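Gripper jaws that won't let go – and what to check first

If you've got one of the hand-held grippers with the squeeze trigger, or the same fingers bolted to a small arm, sooner or later one will stick half shut. Mine did it in April with a full cup of tea in it, and I've been fussy ever since.

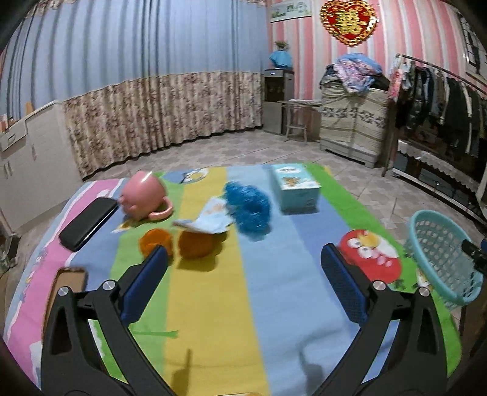
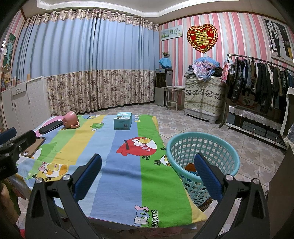

My own trouble was fluff. I had the Bodelano arm tidying the spare bed for weeks, and every pass over the sheets fed a bit more lint into the linkage until the left finger lagged behind the right. The arm's software logged 253 slow closes before it threw a fault, and I ignored every one of them (silly, I know!). So now I look at the four round silver bits on the finger linkages before I start, and if there's a grey ring round any of them it gets an old toothbrush and a puff of air. Pink mugs with handles are what I practise on afterwards – empty ones, please.

Always pull the plug before your fingers go near the jaws. I didn't, the jam cleared itself and I had a black thumbnail until summer. Trindberg sell a little inline switch for this and it's well worth having.

Don't oil the joints. I tried it and it held the fluff like glue, plus it got on the pads and everything slid. Warm water and a drop of washing-up liquid on a cloth sorted the pads out, then I left them overnight.

If it still sticks after all that, try dropping the grip force to 80 in the settings and work back up from there. Mine's happy at that and I've left it.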